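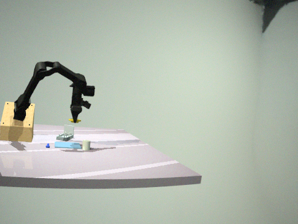 Travaux pratiques 4 : comparer deux préhenseurs en simulation
Module Robotique de manipulation, janvier 2024
Responsable du TP : Thanakorn Phromma

Objectif

Comparer les préhenseurs Kovwood et Zilel sur une même tâche de saisie verticale, avec le même bras et le même contrôleur. Le TP porte sur la mesure et sur la lecture des échecs. L'écriture du contrôleur a été vue en décembre et ne sera pas reprise.

Montage

Le bras est fixé sur un socle, au bord de la table. Les objets sont regroupés devant lui : cylindre crème, plaque bleu clair, petite pièce bleu foncé, bac transparent et plateau gris. Seuls le cylindre et la plaque sont à saisir. Les trois autres comptent comme obstacles et tout contact avec eux doit être noté.

Déroulement

Charger la scène dans Nilico et vérifier que le préhenseur pointe vers le bas avant de lancer la série. Chaque binôme effectue 11 essais par objet et par préhenseur. La position de départ des objets est tirée au hasard par le script, la graine est à reporter dans le compte rendu. Un essai s'arrête au bout de 2 000 pas de simulation, réussi ou non.

Une saisie est réussie si l'objet est soulevé et ne glisse pas pendant la montée. Un objet poussé puis repris compte comme un échec au premier contact.

Données de référence

La campagne Chamoun, faite avec la même scène, comprend 1 205 essais, dont 908 réussis, tous préhenseurs confondus. Le taux est donc de 75 %. Ne pas comparer directement vos résultats à ce chiffre sans séparer les objets : une plaque mince posée à plat se saisit moins bien qu'un cylindre debout.

À rendre

Un tableau des réussites par objet et par préhenseur, les courbes d'ouverture des doigts pour deux échecs au choix, et une page de commentaire. Indiquer la valeur de frottement utilisée. Les fichiers de log sont à déposer avec le compte rendu, sans les renommer.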